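# Chapter 4
## Carved, Cast or Pressed? Reading Decorated Furniture

Dealers like the word "French." They use it of chairs made in Ohio, of tables shipped flat from a warehouse, and of nearly anything with a curved leg and a coat of white paint. Students pick up the habit quickly. By the end of this chapter we would like you to have lost it.

The trouble begins with ornament. A scroll or a leaf standing up from a drawer front looks like labor, and most of us have been taught to pay for labor. But a raised leaf can be cut from the solid wood with a gouge. It can also be carved separately and glued on, molded from a paste, or cast in resin by the hundred. Once everything is painted, the four can be very hard to tell apart from across a room. Sumathi Chowdary, whose repair notes we draw on throughout Part Two, puts it bluntly: "Paint is where the argument stops, unless you turn the piece over."

Few buyers do turn it over. They look at the front, they look at the price, and they let a matching set persuade them. Matching is weak evidence. A stool that repeats the scrolls of its dresser tells you that someone wanted the two to go together. It does not tell you when they were made, or by whom, or whether they left the same shop on the same day.

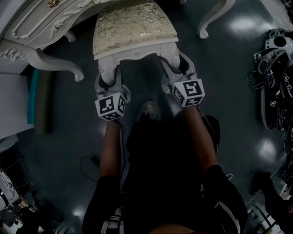

**Volume 2 · Page 60**

The vanity dresser and its stool make a fair test. Both are white, both carry scrollwork, and the dresser stands on cabriole legs that end in scroll feet. The stool adds small rosettes at the corners and a cream seat embroidered with flowers in gold and olive. A catalog writer would have "Louis XV" on the page before lunch. What have we really been given? A leg shape that has been copied for well over two centuries, a color that anyone can apply, and a flower pattern. None of these is a date.

The cabriole leg deserves particular suspicion. It curves out at the knee and in toward the foot, and it has never stayed out of fashion long enough to be useful as a clue on its own. Look at how it joins the apron, the shaped rail under the seat or the drawers. Look for tool marks on the back of the knee, where a maker in a hurry would have stopped caring. Two legs that agree in every tiny flaw probably came out of the same mold.

Upholstery is worse. Seats get re-covered, sometimes several times, and a new cover may be chosen to look older than the old one. In the Kurian inventory, which we take up in Section 4.3, entry 618 is a stool listed as "original throughout." Murali Poojary lifted the cover and found three rows of empty tack holes. Entry 754, its supposed twin, had none — and modern staples.

We should be fair to the reproductions. Plenty of them are sturdy, comfortable and pleasant to sit at in the morning, and a well-made copy may outlast a neglected original. Our complaint is with labels.

### Before you read on

Choose one decorated piece of furniture at home. Write down everything you believe about its age, its material and its maker. Beside each belief, write how you know it. "The seller told us" is an acceptable entry, but mark it with a question mark.

Keep the page. You will need it for the exercise at the end of Section 4.2, where we compare painted wood with painted resin.

### Terms used in this chapter

**Apron:** the rail below a seat, tabletop or case, often shaped or decorated.

**Applied ornament:** decoration made separately and fixed to a surface.

**Relief:** decoration that stands up from its background.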